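# The "leaving soon" badge is not doing you any favours

I have been watching films on streaming services for long enough to have developed a grudge, and lately it has settled on two small words in the corner of a thumbnail. 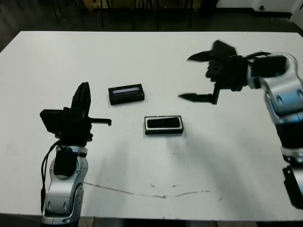 *Two robot arms at a white table, with two black objects between them.*

Leaving soon. Soon when? On Ela, the service I pay for most months, the badge turns up with no date attached unless you click through to the title page, scroll past the cast, scroll past the trailer, and open a grey tab marked "More details". There you might find a day. You might also find the words "limited availability", and I have never met anyone who could tell me what they mean.

The usual defence is that licences are complicated. I'm sure they are. A film can belong to one company in one country and another company next door, and the contracts have clauses in them that would put a horse to sleep. But somebody at Ela knows the date. It's in a contract with a signature under it. Complicated is a fair excuse for losing a film. It does nothing to explain keeping quiet about when.

My suspicion, and I can't prove it, is that the vagueness is useful to them. A film with a firm date on it can be planned around. You say to yourself that you'll watch it on Monday, and then you either do or you don't. A film that is leaving "soon" makes you a bit nervous every time you open the app, and a nervous person opens the app more often.

Anastasia Katsaros disagrees with me about this. She used to write the blurbs for a smaller service called Pornska (Polish crime, mostly, plus a lot of trains) and she thinks I give these companies far too much credit. In her account, the badge was switched on by a script, the script was written by a man who had left, and the date field was blank because the people who bought the films kept their dates in a spreadsheet that the website couldn't read. I believe her about Pornska. I am less willing to extend the courtesy to a firm with Ela's money.

Last January I kept a list, which is what a reasonable adult does with a grudge. I wrote down every title in my queue that carried the badge, 66 of them. By the end of the month a good number had gone, as promised. Others just lost the badge and stayed put, among them *Karamanlidis*, the three-hour shipping drama I had rushed through over two nights because I thought I was about to lose it. It's still there now. I could have watched it in the spring, when I might have liked it.

Then there are the fan sites that track all this. I use them and I'm grateful for them, up to a point. The one I check lists 3,679 titles for my region, and gives an expiry date for 1,911. That is a lot of unpaid work to fill a hole the service could fill itself. It's also guesswork in places. Dates get copied from one site to the next, and a renewal agreed late in the day makes the whole lot wrong. Lambros Lazaridis, who runs the Rostska listings page, puts a question mark next to any date he hasn't checked himself, and I wish the others would copy that as well.

I'm told a fix is on the way. Ela says a "clearer viewing journey" is coming, and I have heard that sort of thing before – usually just ahead of a price rise. What I'd accept is very dull. Print the date on the thumbnail. If the licence gets renewed, change the date. If nobody knows yet, say so.

I don't expect to get it. In the meantime my queue stands at 100 titles, nine of them are leaving soon, and I'm going to watch something off the shelf.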